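Re: [sim-kitchens] Plirnier scene pack, worth the license?
From: Cosmin Rusu
Category: Simulation / Paid Assets

> We have a small budget left for August and are looking at the
> Plirnier kitchen pack from Jevix. Has anyone run it for more than
> a demo? I mostly want to know if the cabinet doors and sinks hold
> up, and if it works with the Wutent planner.
>
> Rodrigues

Rodrigues,

We have had the pack on a single-seat license for 3 months. You get 12 kitchen layouts and a library of 1093 loose objects. Install took a morning, most of it spent on texture paths. It does load in Wutent, but you have to turn off the default joint limits first or the upper doors stop halfway.

The sinks are the best part. They are modeled as real basins, with proper collision walls, so an arm can reach down into one and hit the side if your plan is bad. In the navy kitchen the left basin has ridges and the right one is deeper with sloped walls. We use that one for clearing tasks, with a plate and some food in the deep side. The red ball is the end effector marker.
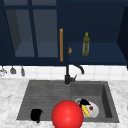
Vol. 3, No. 12

The marker draws large by default and will hide the basin divider from a front view. You can shrink it in the viewer settings. Do that before you record anything.

Doors are mixed. The hinges are fine and the long handles are easy to grasp, but the glass panes have no collision of their own. We had a gripper pass straight through one and reach the shelf. Jevix support answered in a day and sent a patch for two of the layouts. I am still waiting on the others.

Small objects are the weak spot. Fruit on a tilted plate tends to creep when the physics step is too long. We run 40 substeps now and it stays put, at a cost in speed. Some of the dark items are also hard to tell apart in the rendered views, so check the object names in the scene file before you label anything.

If your work is mainly sinks and counters, I would buy it. If it is mainly glass cabinets, ask Jevix for the patch list first.

Cosmin

Recent in this list:
- Wutent joint limits, again
- Substep settings for stacked dishes
- Moving a Plirnier license to a new machine

Contact the list owner | Copyright remains with the authors of each message | Back to top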